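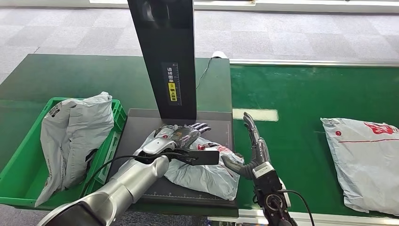 Shahzad Sandhu wrote back before the ticket had a number: the scale is fine, he checked it with the 1000 g test weight in January, and could people please stop blaming the scale for what soft bags do.

Noted. The ticket has a number now.

Subject: Parcel weights on the packing bench don't match the label
Site: Zildale, returns bench
Opened by: Graça Carvalho
Priority: Medium (was Urgent, was Low, was Urgent)

Reported problem
Plastic mailers read one weight on the weighing and scanning platform and a different one when the carrier, Dramora, weighs them. Boxes are fine. Boxes are always fine. The bag that started this read 852 g here and 40 g more at Dramora, and Dramora charges for the difference with great enthusiasm.

9:10 am – Put the 1000 g weight on the platform. It read 1000. Shahzad has asked that this be recorded, so it is recorded.

9:25 am – Same bag, laid flat in the middle. Reads 892. Slid it toward the belt until one corner hung over and rested on the other side. Reads 852. We may have a suspect.

9:40 am – Faisal Janjua suggests restarting the label software. Restarted the label software. It came back with the same opinions.

10:15 am – Second complaint, same bench: labels not scanning on the first try. The barcode had gone on across a fold. Smoothed the bag out by hand and it scanned. Creased it again and it didn't. I was able to repeat this for as long as anyone cared to watch.

11:00 am – Moved the tare reading to its own line on the display, so a leftover sleeve or label backing on the platform shows up before the parcel does.

Fix for now
Whole bag on the platform, no corners on the belt. Flatten it where the label goes. Let go before you press Weigh – a resting hand weighs something too.

Still open
A 2 cm raised lip on the belt side. Bikside has been asked for a price and has sent a brochure.

Status: Waiting on supplier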